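# Equipment plan, simulation first: speaker notes

March 25, 2018. Slot is short, keep to the order below.
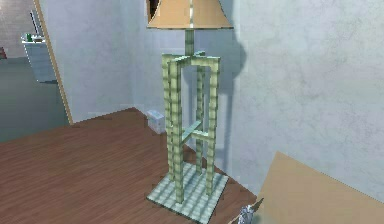

**1. What we are asking for**

- Phase one of Bukden is rendering and simulation capacity. No mobile base is bought in this phase.
- Request covers 3 workstations and 2 seats of the Dravura simulator. Seats float between machines.
- Say early that the hardware decision is deferred to October. Otherwise the first question will be about the base.

**2. Why household scenes drive the specification**

- Furniture with open frames is expensive to simulate properly. Four posts, a crossbar and a flat base plate need a proper collision mesh. A single bounding box closes the gaps and the planner treats the whole thing as solid.
- Wide shades on narrow stems: clearance at floor level says nothing about clearance higher up. Sensor height on the base must be settled before we price it.
- Doorways between rooms with different flooring. Threshold height is a parameter in our scenes, so it can be swept overnight.
- Memory per scene is the limit on batch size, ahead of processor speed. Pause here, finance asked about this last time.

**3. Scene library**

- 342 scenes in the Monti set, 79 with checked collision meshes.
- The rest load and render but should not be used for contact work.
- Mesh checking is staff time and sits on a separate budget line. Do not let it be folded into the licence cost.

**4. Purchase sequence**

1. Workstations, on approval.
2. Dravura seats, once the machines are on the network. The licence term starts at activation, so early activation wastes money.
3. Base and sensor quotes, using measured clearances from the scenes.
4. Lulavden site fit-out. Depends on item 3 for charging and door widths.

**5. Risks**

- Simulated floor friction is a guess until we have a base to measure with. Results on plank floors carry a wide margin.
- Exchange rate on the sensor quote. Ask for a price hold to the end of October.

Next slide: cost table. Read the totals only.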